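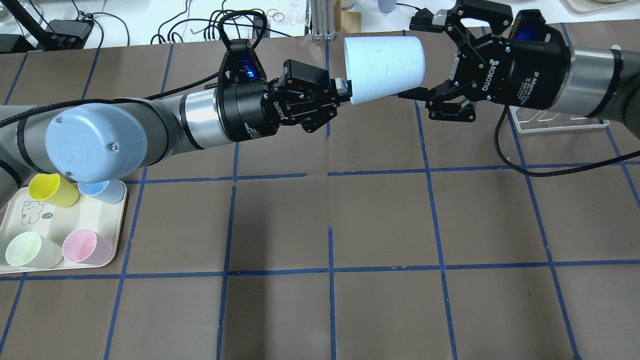 Cup handover between the two arms, taped table, Robotiq grippers on both sides.

Bench check before teaching by remote control
Table: Batosora, August round
Checked by: Bontu Lencho
Operator: Jabari Minja

Hello again, everyone, and thank you for letting me poke around while you were busy! My comments are under each line, and as usual they run longer than the boxes on the form.

1. Emergency stop within reach of the operator's chair
OK. Jabari could hit it without looking. I had him try it from standing as well, which he did very patiently.

2. Both arms stop when the operator lets go of the controls
OK on both. The left one felt a touch slower to me, so I repeated it 12 times and it passed every time. Dagim, if you have a spare half hour, please look at the Mender log anyway.

3. Cables clear of the arms' path
Needs work. The braided cable on the right arm loops down over the table, and I'd like it clipped higher before anyone teaches a low reach on that side. The tangle of black cables behind the table wants sorting too (I know, I said so last time).

4. Gripper force set for light plastic
OK. Set low, and the cups came through fine in my trials. Please put it back to low after the Malik parts have been on the table.

5. Fingertips and pads
OK. No loose pads found. Wipe them at the end of the shift.

6. Handover taught at slow speed first
OK. One arm holds the cup by its closed end and the other comes in open at the rim, so there's a good gap between the fingers. Lovely careful work, Jabari! Keep to slow speed until Liesbeth signs the sheet.

7. Spare cups kept in the tray
OK. The bear tray is a fine place for them. Do keep it to the corner, as the left arm passes close by.

8. Hands off the table while the arms are live
Partly. I saw one reach-in to straighten a cup. Pause first, please, every time, even for a second.

Recheck: item 3, once the cable is clipped. Wondimu has the clips in the Ustum drawer.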